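Data collection for Drorimlow, regular meeting
January 21, 2019, Schumacher room

Present: Glenys Ruddock (chair), the operators of both shifts, two persons from training, one from labeling
Apologies: hardware (they sent their points by mail before the meeting)

1. Minutes of the previous meeting

Accepted with one correction. In item 4 it was written that the operators may skip the reset when the previous episode was a failure. It should say that they may not skip it. The corrected version is in the shared folder and the old one was removed.

2. State of the collection

The target for the kitchen tasks stays at 1000 accepted episodes. The labeling side reported that 26 episodes from the last batch were rejected. Most of them had the same fault: the operator pressed the end button while the arm was still moving, so the last part of the motion is missing. A few were rejected for a wrong instruction text, and these can be corrected without recording again.

Training asked that rejected episodes are not deleted. They would like to use them later for the part of the model that decides if a task is finished. Agreed. They go into a separate folder and are not counted toward the target.

3. Quality of the wrist view

The longest item of the meeting. The wrist camera shows the fingertips well, but it loses sharpness when the arm moves fast, and things in the near field become soft. Training looked at a number of episodes from the kitchen counter in Plenton. The edges between the wood and the white marble pattern are still possible to follow when the picture is soft, and the veins of the marble can still be seen, and a white bowl with strong light in it can lose all its detail on the inside. 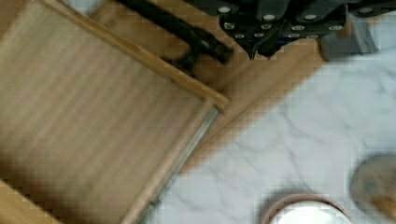

Glenys Ruddock asked whether we should then throw away all blurred episodes, and said that in her opinion this would be a mistake, as the finished system will also have to work with a moving camera and it should see in training what it will see later.

There was a discussion. Training agreed in principle, but they want that the moment of contact is readable. If the fingers close on a thing and it is not possible to see where they close, the example teaches very little. The operators answered that they can go slower near the object, but if they go slow during the complete episode then the recordings become long and do not look like natural work any more. This was also a complaint last June, when everything was recorded at half speed and had to be resampled.

Decision: normal speed for the approach, slow for the last part before contact, normal speed again after the grasp. Blurred images during the approach are accepted. Labeling will not reject for this reason only.

The question of exposure was left open. Hardware wrote in their mail that automatic exposure can be switched off, but then the dark parts of the gripper will come out almost black. They will make a comparison with both settings before we decide.

4. Arrangement of the counter

At present every operator arranges the counter as he or she likes before the first episode, and then it stays the same for the whole session. Training finds that the model learns the arrangement instead of the task. In one test the arm moved to the usual place of the cutting board although the board had been moved to another place.

Proposals that were discussed:

– change the position of the cutting board after every seven episodes
– change which things stand near the drawer of the bread box, also when they have nothing to do with the task
– leave the big appliances where they are, as in a real kitchen people do not move them often either
– put a cloth or a towel on different places from session to session

The first three were accepted. For the towel there was no agreement. One operator was worried that the fingers catch it when the arm passes low over the counter. We will try it by hand first, with the power of the arm off.

It was also noted that the drawer task needs clearer start conditions. Some operators begin with the drawer open, some with it closed, and the instruction text is the same in both cases. From now on there are 2 separate texts, "open the drawer" and "close the drawer", and the start position must agree with the text. An episode in which the drawer is only half open at the end is a failure and is marked like this.

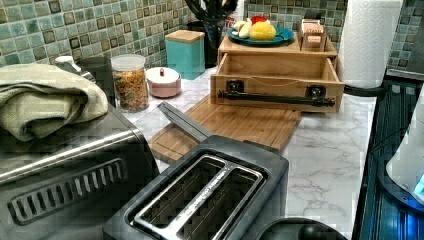
Robot Learning Department – Data Collection Team

5. Instruction texts

Labeling asked for shorter texts with everyday words. At the moment the same object has several names. The black bar on the drawer front is called "handle", "bar", "pull" and in one session "grip". It was discussed if this is a problem at all. Training would like to have variation, but it should be planned variation and not accidental. Labeling will prepare a list with the main name of each object and the permitted other names. "Grip" will not be on the list, as it is too easily confused with the gripper.

The bread box is to be called "bread box" or "wooden box", but never "cabinet". For the fruit we use the name of the fruit.

6. Recording software

Dodov still stops writing when the disk is nearly full, without any message on the screen. The operator sees the camera views as usual and believes that the session is being saved. One evening session was lost in this way. Until there is a corrected version, the operator checks the free space before each session and writes it in the log sheet. The sheet hangs next to the door.

There was a wish for a louder sound at the start and at the end of an episode. It should help also with the fault in item 2. Accepted, if the second shift does not object. The second shift did not object.

7. Other matters

The wrist cable is worn near the last joint. Hardware has a new one and will change it before the next session. Please do not fix it with tape, as the tape comes into the view of the camera.

New operators should watch one full session before they record themselves. This was the rule already, but it was not written anywhere. It will be added to the guide.

Actions

Training: send the list of tasks that have too few episodes
Labeling: list of object names; separate folder for rejected episodes
Hardware: comparison of exposure settings; wrist cable
Operators: free space in the log sheet from today; towel test with power off
Glenys Ruddock: new text for the guide, including the rule about speed before contact

The date of the next meeting will be sent by mail. The room may be different.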